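Chapter 6
The Guest Bathroom

By the end of this chapter you should be able to turn over a bathroom in the right order, tell a towel that can stay from a towel that must go, and leave without stepping on the floor you just mopped. The last of these takes most students a full term.

A bathroom is the smallest room you will be paid to clean and the one guests complain about most. When the Ornus hotel school went through 2762 comment cards one November, bathrooms came up more often than beds, breakfast and the front desk put together. A guest will forgive a lumpy pillow. The same guest will write two pages about a hair.

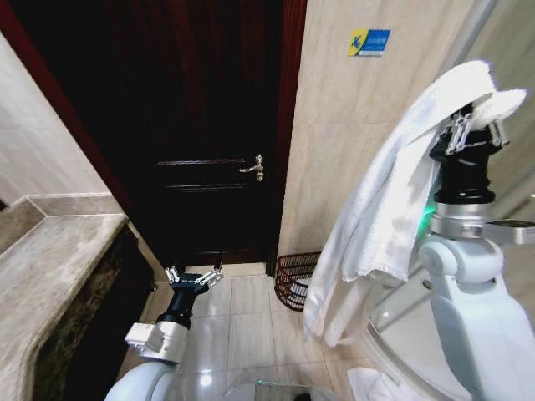 So we begin at the door, before anyone has touched a sponge. Stand still and look. Where are the used towels? Which way does the room drain? Is there anything in the waste bin that the guest might want back? Na-rae Seok, who taught this course for years, gave her students 40 seconds of looking and took points off for early spraying.

Towels come next. Cloth holds water and hides things, and a sponge is no match for an earring that has gone down the drain. Lift each towel by the middle, let it hang, and give it one gentle shake over the floor. Never shake it over the toilet, for reasons every housekeeper learns once.
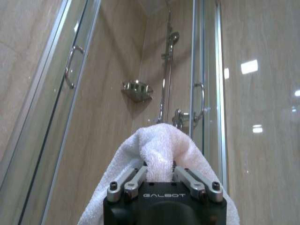 Terry cloth deserves a word of its own. The loops that make it soft also make it very good at collecting lint, soap and eyebrow pencil. Fold a fresh towel in thirds with the edges turned in, and hang it so the fold faces the guest. Swans are covered in Chapter 11, against the authors' wishes.

With the towels out, work from the top down and from the far corner back to the door. Shower walls first, then glass, then counter, then floor. Take your bucket with you.
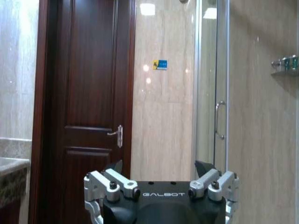

6.1 Glass, Stone and Other Things That Show Streaks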